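Recording Folding Demos Without Losing a Whole Afternoon

Laundry is a humbling place to start a robot policy. A shirt has no fixed shape, no handle, and no interest in your deadline. At Nindholm we recorded 200 folding demos for the Damarum set, threw out 28 of them, and wrote down what we should have known in August.

1. Start each episode from a mess. If you lay the garment out nicely every time, the policy learns to fold garments that are already behaving. Pick it up, drop it, press record.

2. Drive slowly near the cloth. Fabric bunches under the fingers, and the wrist view fills up with gray in a hurry. If you can't tell hem from middle on the monitor, the model can't either. Back off and come in again.

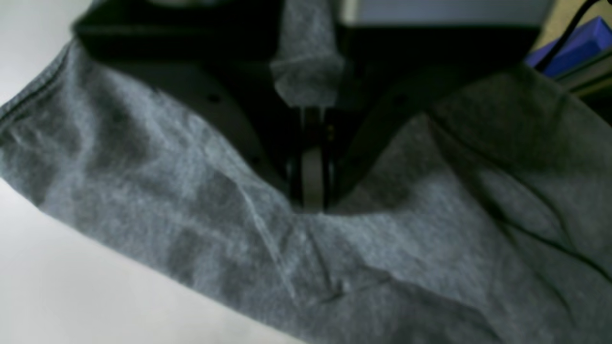
Gredo wrote in to say that backing off should stay in the recording, and that their policy only learned to recover from a bad grasp once they stopped deleting the bad grasps. Fair enough. We now keep a fumble if the operator fixes it within the same episode, and bin it if the operator sighs and reaches in by hand.

3. Change garments often. We did 166 episodes before swapping anything, and got a policy with deep convictions about one T-shirt. Pants are a good second item: long, dull, and much happier with an arm at each end.

4. Flatten before you fold. Pin one end, pull gently with the other arm, and stop when the creases ease. Sweatpants stretch, and they will let you pull far longer than you should. 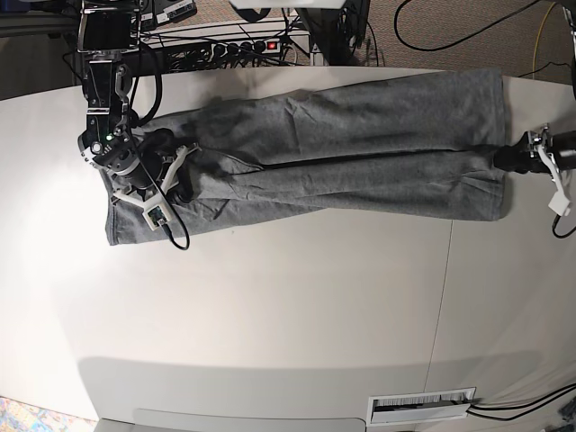 Release one gripper at a time, too. Opening both together gives you a blurry transition that's miserable to label.

5. Label the same day. Mark grasp, stretch, fold and release while you still remember what you were trying to do. The Kuhlmann sheet has columns for all four, plus one for notes, where "ugh" is not a valid entry.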